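Search the help pages
Enter a keyword Go Clear

We use cookies to remember your settings and count visits. Accept - Manage choices

Brother-in-law held past his release date, how is that possible?

Posted in Courts and Sentencing

My wife's brother is in the state prison at Honstead. He was given 32 months and by our count that ran out at the start of July. The day before he was supposed to come home, the prison told him he was not on the release list. No one in the records office would say why over the phone. They said he has "a hold" and to call back after 10 in the morning. I called twice and got two different people who both read me the same line.

He also owes court costs. The original bill was 3,688 and he has it down to 2,989 from his prison job. Could they be keeping him over the money? And can they do this without a judge? He had a public defender at trial but that was a while ago and the number we have is dead.

tollgate_ray

Ludger Harms

I worked in a prison records office for a long time, in a different state, so check all of this locally.

A hold means some other office has asked the prison not to let him go yet. The common ones are an open warrant in another county, a charge that was never closed out, a parole violation on an older case, or immigration. It can also be that the prison took back good time after a write-up, which moves the date. That last one isn't really a hold, but staff will call it that on the phone.

Unpaid court costs by themselves should not keep a person in past the end of the sentence. I would still ask, but I wouldn't start there.

Have him put in a written request for his time computation sheet. He can ask for it himself and they will deal with him faster than with you. It should list the start date, jail credit, good time earned and lost, and any detainers with the name of the agency. Look at the jail credit first. If he sat in two county jails before sentencing, one of them often goes missing. Buschmann County was known for sending theirs in late when I was working - we got stacks of them.

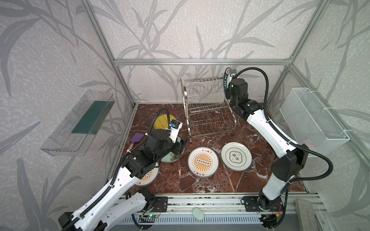

Once you have the sheet, write to the clerk of the court that sentenced him and ask for a certified copy of the judgment. Compare the two. If the numbers don't match, the public defender's office has to hear about it in writing, with both papers attached. Call the main office, not the old lawyer's line. Keep a copy of everything and write down who you talked to and what time.

If the sheet shows he is past his date and there is no detainer, a lawyer can file for habeas corpus. That puts it in front of a judge.

sirkance_mom

Same thing happened to my son. It was an old traffic warrant from Sirkance that he forgot about. They picked him up, he saw the judge there and was home that week. Ask about warrants.

pk_dell

They can't hold anybody over a fine, that's illegal. Get a lawyer and sue.

Related in Courts and Sentencing
How is jail credit counted when there are two cases?
Detainer from another state - who pays for the transfer?
Sending money to an inmate through Revorance
What does an interim order mean at a parole hearing?
Getting a copy of an old judgment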